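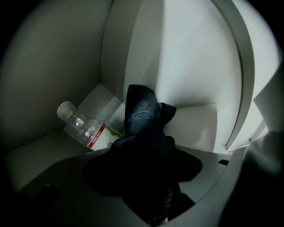
Water bottle and navy cloth inside a white cabinet

How to Catch Mackerel From a Pier

By Charoen Phetsri

Mackerel are a good first saltwater fish. They travel in schools, they bite hard, and in summer they come close enough to reach from a pier with a basic rod. I fish mostly off the Goson pier in Zurkton, but the method works on most public piers with deep water at the end.

What you need

A medium spinning rod, 8 or 9 feet long
A spinning reel that holds 200 yards of 15-pound line
A sabiki or feather rig, with three or four small hooks
Sinkers, 2 ounces for calm days and 3 for wind or current
Long-nose pliers
A bucket with a rope on the handle
A cooler and ice
A fishing license, if your area requires one for piers

You can buy the rigs ready-made. I use the ones from Vuvent with the white feathers, and I have done just as well with the cheapest ones in the shop. Bring spares. Mackerel spin as they come up and a rig that has caught a dozen fish is usually a knot.

Before you go

Look up the tide. The last two hours of the rising tide are the best time on my pier, and the hour after high water is often still good. If that lands near sunrise or sunset, go then. The middle of a bright afternoon can be very slow.

Check the rules too. Some places set a daily limit or a minimum size, and some limit how many hooks you can have on one line. The sign at the pier may be out of date, so look at the state website.

Tying on

Most rigs come with a loop or a swivel at the top and a snap at the bottom.

1. Pull the rig off the card slowly, one hook at a time. If you yank it, it will tangle before it ever gets wet.

2. Tie your main line to the top swivel with an improved clinch knot. Wet the knot before you pull it tight.

3. Clip the sinker to the bottom snap.

4. Set the drag so that a firm pull by hand takes line. Three or four fish on one rig pull more than you would expect.

If the rig keeps breaking off at the top, add two feet of 22-pound mono between the main line and the swivel.

Fishing the rig

You don't have to cast far. On a pier with deep water, you can drop the rig straight down.

Let it go to the bottom, then reel up two or three turns. Lift the rod tip slowly to shoulder height and let it sink again. Do that five or six times. If there are no bites, reel up another four or five turns and repeat, until the rig is just under the surface. Mackerel can be at any depth and they move up and down during the day.

Pay attention to how many turns you had reeled when the first fish hit. Go back to the same depth on the next drop. The people next to you will want to know as well, and it is polite to tell them – they will do the same for you when the school moves.

Bites often come while the rig is sinking. The line goes slack or jumps to one side. Lift the rod firmly and start reeling. If you feel only one fish, you can wait a few seconds for others to grab the free hooks, but don't wait long. A mackerel left on the line will wrap the whole rig.

If the rig is getting no attention at all, put a small strip of squid on each hook. A piece the size of a fingernail clipping is plenty.

When there is a crowd

Drop straight down and keep your line in front of you. When you hook up, reel fast and keep the fish from running sideways. If you cross someone, say so and let the person with the fish reel in first. Look behind you before every cast.

Getting the fish off

Swing the rig over the rail and hold it by the sinker, so the loose hooks hang away from you. Take the lowest fish off first. Grip the hook with the pliers, turn it upside down, and shake. The fish usually drops right off.

Undersized fish go back right away. Wet your hands before you touch them, and don't throw them high in the air.

Keeping them fresh

Mackerel spoils faster than most fish, and on a warm day a bucket of seawater isn't enough. The water off Goson was 69 degrees last summer, and that is too warm to store fish in.

Kill each fish quickly with a knock on the head, cut the gills, and let it bleed in the bucket for a few minutes. Then move it to the cooler. Mix the ice with a little seawater to make a slush, which chills the fish much faster than dry ice cubes. Gut them the same day.

Cleaning up

Rinse the pier where you were standing. Cut old rigs into short pieces and take them home with you, or use the line recycling tube if there is one. Rinse the rod and reel with fresh water at home, with the drag tightened down, then loosen it again before you put the reel away.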